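Hiteo Releases Lease Ledger Module for Small Residential Landlords

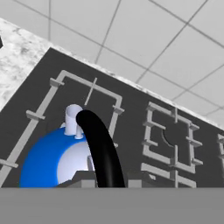 DALTHOLM, Sunday, November 4, 2018. Hiteo today released Lease Ledger, a module for recording rent, deposits and repair costs across residential units. It is available to all account holders on the Baster plan and supports up to 300 units per account.

Each unit has its own ledger. Payments are matched to the lease by reference number, and unmatched payments are held in a queue for manual review. Ledgers can be exported as CSV or PDF. Attachments are limited to 5 MB per file.

The module was tested with 474 units managed by Lemaire, a property manager in Daltholm. "Month-end closing used to mean three spreadsheets and a bank statement," said Xiuying Cao, operations manager at Lemaire. "We now close from one report."

Existing records can be imported from a spreadsheet of up to 3000 rows. Deposit interest calculation is scheduled for December.

Press contact: Brenda Mapplebeck, Hiteo, Daltholm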